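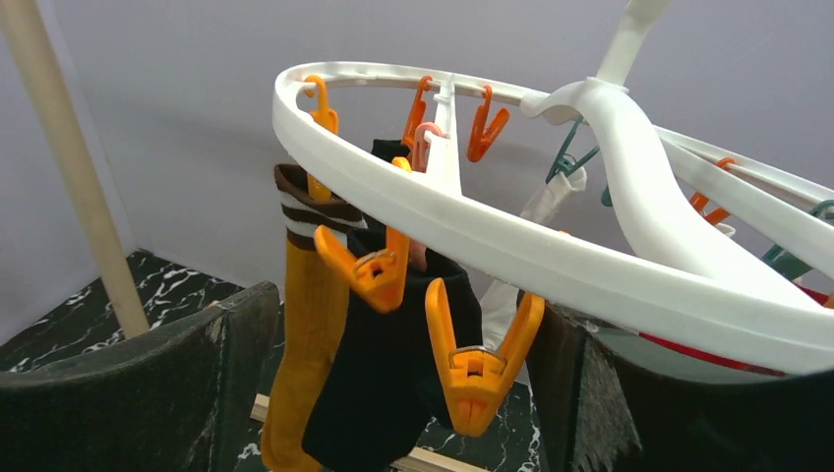 3.2 Hanging small items on a circular frame

Socks and small cloths made up the largest share of pieces in the household laundry diaries, with 2235 items logged across 13 homes. Most participants dried them on a circular peg hanger in place of a line or a flat rack. Figure 2 shows a hanger of this type, with a white ring, a raised rim and small notches along the inner edge that hold the pegs.

Following Zervas and Chowdary, we treat each peg as a station and record three properties: whether it is occupied, what it holds, and whether the item is gripped by the cuff or by the toe. Cuff hanging was the more frequent choice for ribbed socks. The mustard-yellow sock in Figure 2 is pegged in this way, at its top cuff, and hangs vertically. Participants who preferred toe hanging mentioned peg marks on the elastic as their main concern.

Load distribution was coded separately. A ring suspended from a single hook tilts when heavier pieces are grouped on one side, and the items on the lower side then move closer together. The hanger in Figure 2 is at a tilt and was coded as such. Participants in the Ellness group corrected a tilt by moving one or two pieces across the ring; those in the Mahrous group usually left it until the load was taken down.

Peg color was noted but not used in the analysis. The pegs in Figure 2 include orange, salmon pink and teal — a mixture also found in several other homes — and we found no link between color and type of item. Pairing had a clearer effect. In 134 of the logged loads, both socks of a pair were hung on neighboring pegs, and sorting after drying was shorter for these loads (Section 4).

Figure 2. Circular drying hanger with socks and a white cloth.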